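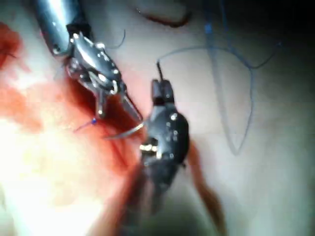
**Talk notes: needle handling rules for robot-assisted suturing**
Speaker: Anju Semwal. Start 9:40.

- Scope: the Clakden practice rules, section on suturing. Camera and port placement are Zervas's slot.
- Rule 1. Both instrument tips stay in view while a needle is held. If a tip leaves view, stop and bring the camera back.
- Rule 2. Grip the curved body of the needle. Keep jaws off the point.
- Rule 3. Pull thread in short strokes. The console gives little feel for tension, so watch the tissue.
- Pause. Ask who logs instrument use by hand.
- Audit at Grovodville: 168 procedures, 791 log entries. Arango has the table.
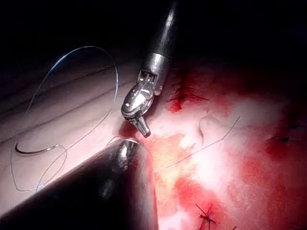
Who calls the needle count?

The scrub nurse calls it, and the console surgeon repeats the number aloud before the instruments are undocked.

- Rule 4. A set-down needle gets announced, with its location.
- Rule 5. No instrument exchange until the announcement is repeated back.
- Draft wording for Rule 5 goes to Edith Apaza by March.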